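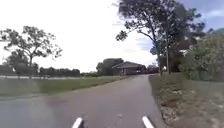
Walking group news, and the shoe swap is back

August 9, 2019

Quick one this week, I'm typing between things so forgive the spelling.

Friday mornings carry on right through the summer. Same meeting point, the bench outside Mao bakery, 9 sharp. We do wait five minutes but not ten. Last time we waited ten and the front half had already set off without telling the back half, so the back half did the short loop and went for coffee. No hard feelings, but please, five minutes.

Two loops as before. Short loop is the flat one, out past the houses and back, good for strollers and for anyone with a knee. Long loop adds the hill and the bit behind the old Cekano works. If you haven't done the long one before tell whoever is leading, they will put you near the middle. Paved the whole way on both, so no boots needed. Regular sneakers are fine.

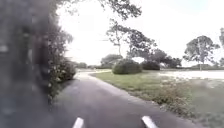
Dehua Lu writes that the hill was too fast in June and that a couple of newer people were embarassed to ask for a stop. Fair point, and thank you for saying it. From now on there's a stop at the top AND one halfway, whether anybody wants it or not. Bring water. If you're quick you can stand there and admire the view.

Now, the shoe swap. Went well last year so we're doing it again. Bring walking shoes or sneakers that don't fit you any more, clean please, laces in, tied together in pairs. Write the size on a bit of masking tape and stick it on the sole. Kids' sizes especially wanted, they grow out of them in a minute. Drop off at the Climura hardware store, side counter, any time they're open. 101 pairs came in last year and only 14 were left at the end, which we passed along to the Fikon thrift shop. Let's beat it.

No ice skates. No ski boots. Somebody did try.

Step challenge is still running too. Paper sheets are at the bakery for anyone who doesn't want to use the app. I don't use the app. Put your name on the sheet, put the miles, round down not up. The group total stands at 3272 miles since we started, and that's with two sheets missing, so if you have one on your fridge bring it in.
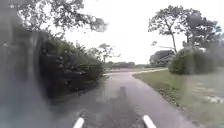

Round down, I mean it, because last time there were some very generous halves. A walk to the mailbox isn't a mile. Dog walks count. Pushing a lawn mower counts, we argued over that one for most of a coffee and it's settled now. Treadmill counts. Golf counts only if you walk it.

Rides: we've got two cars coming from the north side and space for three more people. Text the group number before Thursday supper if you want a seat. Not Friday at 8:40, please.

Also need a new lead for the short loop while Pat's away. You don't have to know anything, just walk in front, look back now and then, and carry the little first aid pouch. There's a spare whistle if you want one. 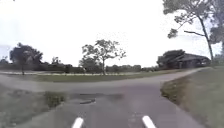 Do I have to sign up before coming on a Friday? Just turn up at the bench and give your name to whoever has the clipboard.

Dues are $20 for the year, same as before, and your first month is free. Cash in an envelope with your name on it, please, I had three envelopes with no name and I'm still working out whose they are. If one was yours let me know.

Coffee after, as usual. Mao is saving us the long table and the cinnamon rolls go early.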